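Instructional Coach, Early-Career Teachers (Grades K-5)
Dorside Elementary Schools
Position type: Full time, school-year contract
Openings: 2
Reports to: Director of Teaching and Learning
Posting number: 1298

Position summary

Dorside Elementary Schools seeks two instructional coaches to support teachers in their first and second years of classroom work. Each coach is assigned a caseload across the Zokwood and Stistano campuses. The position is non-evaluative. Coaches do not take part in hiring, renewal or dismissal decisions, and coaching notes are not placed in personnel files.

The work year is 200 days. It begins before the student calendar so that coaches can take part in new-teacher orientation and room setup, and it ends after classroom checkout in the spring. Coaches follow the district holiday schedule. 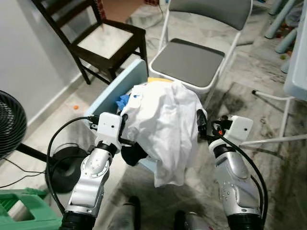
Coaches spend 70 percent of contracted time in direct contact with teachers. Direct contact means classroom observation, co-teaching, modeled lessons, planning meetings and post-observation conferences. Travel between campuses, data entry and staff meetings are not direct contact. Time is logged weekly in the coaching record and reviewed with the director once per grading period.

Duties

Conduct one classroom visit per assigned teacher per week during the first grading period, and at least one every other week after that.

Hold a conference within two school days of each visit. Conferences take place during the teacher's planning period unless the teacher asks for another time.

Model lessons in reading, writing and mathematics using the adopted curriculum.

Help teachers set up classroom routines: arrival, transitions, materials, small-group rotation and dismissal.

Assist with reading assessment results and the grouping of students for instruction.

Lead the new-teacher seminar, held on Tuesday after student dismissal. The two coaches alternate as lead.

Prepare teachers for their first family conferences, including sample agendas and work-sample folders.

Arrange visits to experienced teachers' classrooms and secure coverage through the campus office.

Coaches are not used as substitute teachers except in an emergency declared by the principal. Coaches do not carry lunch or recess duty on days when they serve both campuses.

Minimum qualifications

Valid state teaching license with an elementary endorsement.

Five years of full-time classroom teaching, of which at least three were in grades K-5.

Experience supporting other teachers as a mentor, grade-level lead, cooperating teacher or similar.

Ability to travel between campuses during the school day. Mileage is paid at the district rate.

Preferred qualifications

Master's degree in curriculum, literacy, mathematics education or a related field.

Classroom experience with English learners.

Working knowledge of the Thân planning platform, which is used for unit plans and the coaching record. Training is provided to hires who have not used it.

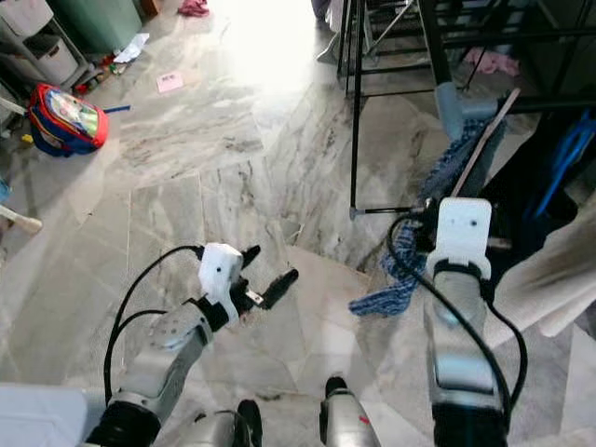

The modeled lesson is the main part of the interview. Finalists teach a 25-minute lesson to a group of students at the Zokwood campus and then meet with the panel to discuss the planning choices behind it. The grade level and standard are sent in advance. Candidates may bring their own materials or use those in the room. For grades 4 and 5, the standard is usually drawn from informational writing, and the lesson should give students something concrete to write from. Slides are permitted but are not required. The panel scores clarity of directions, checks for understanding and use of student responses. It does not score the appearance of handouts.

Salary and benefits

Placement is on the teacher salary schedule according to education and years of service, plus a coaching stipend. Medical, dental and vision coverage begin on the first day of the month after the start date. State retirement participation is required.

How to apply

Submit the following through the district employment page under posting 1298:

Letter of interest, two pages maximum
Current resume
Copy of teaching license
Three references, one of whom must be a current or recent supervisor
A written response to the prompt below

Prompt: A first-year teacher reports that independent work time falls apart each day after the second small-group rotation. Describe what you would look for during a visit, what you would ask in the conference, and what you would leave for a later week. One page.

Applications are reviewed as they arrive, and first-round interviews are held in February. Incomplete files are not forwarded to the panel. Internal applicants must submit the full file but may use a transfer form in place of the license copy.

Questions about the posting go to the Human Resources office, Dorside Elementary Schools. Requests for interview accommodations should be sent to the same office when the interview is scheduled.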